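# Quiénes somos

Prikach es un taller de cuidado y doblado de ropa. Recibimos camisas, camisetas y prendas de trabajo de pequeños comercios, las revisamos, las doblamos y las devolvemos listas para la estantería o para el envío. Trabajamos en dos salas de una antigua imprenta, con mesas grandes y mucha luz por la mañana.
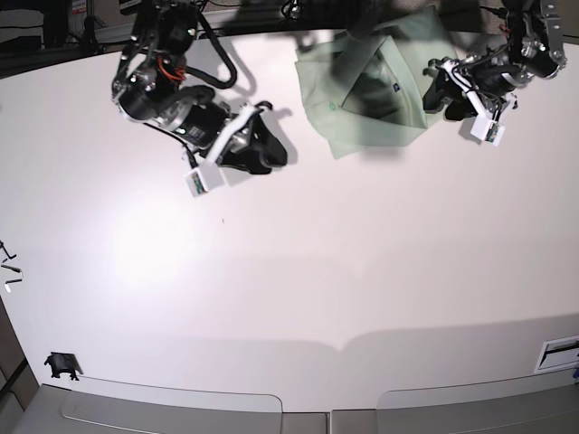
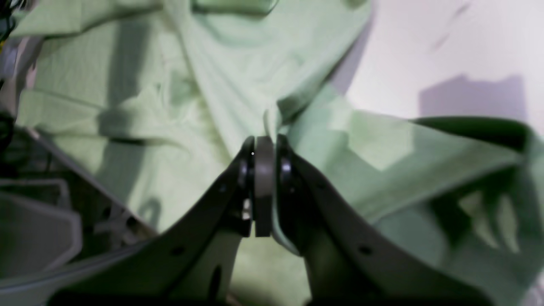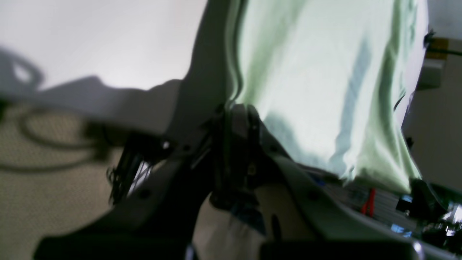 *La mesa blanca y la camisa verde claro, en la primera fotografía; en la tercera, tela verde pálido.*

## Cómo empezamos

El taller nació como un servicio de arreglos. Cosíamos botones, cambiábamos cremalleras y subíamos bajos. Una tienda del barrio, Jusance, nos pidió que además le entregáramos las camisas dobladas todas del mismo tamaño, porque en sus baldas no cabían de otra manera. Aceptamos el encargo, compramos una mesa más ancha y al cabo de unos meses el doblado ocupaba más horas que la aguja.

Los arreglos siguen existiendo, pero solo para prendas que ya están en el taller. No tenemos mostrador abierto al público.

## Qué hacemos

La mayor parte del trabajo es camisa y camiseta de algodón. Cada prenda se extiende boca abajo, se alisa con la mano desde el centro hacia las costuras y se dobla primero por los lados y luego en altura. El ancho habitual es el de una balda estándar; si el cliente usa cajas, nos manda una de muestra y ajustamos la medida.

También hacemos:

- Revisión de costuras, ojales y botones antes de doblar.
- Retirada de etiquetas provisionales y alfileres.
- Separación por talla y color.
- Embolsado en papel, si se pide al hacer el encargo.

No lavamos en el taller. Las prendas que necesitan lavado van a Buzatu, una lavandería con la que compartimos furgoneta, y vuelven a nosotros planchadas – o casi, según el tejido.

## Las mesas

Doblamos sobre superficies lisas y claras. Una mancha pequeña o un hilo suelto se ven mejor sobre blanco, y la tela se desliza bien al girarla. El forro acolchado lo probamos un invierno y lo quitamos: las camisas finas se arrugaban por debajo.

El lino y la viscosa se doblan aparte, con menos pliegues. Las prendas de punto no se cuelgan en ningún momento del proceso.

## Encargos y plazos

El encargo mínimo es de 80 prendas y el máximo por entrega es de 500. El plazo normal es de 4 días desde que la ropa entra por la puerta. En noviembre se alarga, y avisamos por escrito a cada cliente al confirmar la recogida.

Para los comercios que trabajan con nosotros todo el año existe la tarifa Jerard, que incluye dos recogidas por semana y guarda las medidas de doblado de cada artículo, así que no hay que repetirlas en cada pedido.

La ropa debe llegar seca y en bolsas cerradas, con una nota que indique las tallas. Si aparece una prenda rota la apartamos sin doblar y preguntamos antes de coserla.

## Visitas

Se puede venir a ver el taller por la tarde, a partir de las cuatro, avisando antes. La entrada es por el patio – el timbre de la calle corresponde a las oficinas del primer piso.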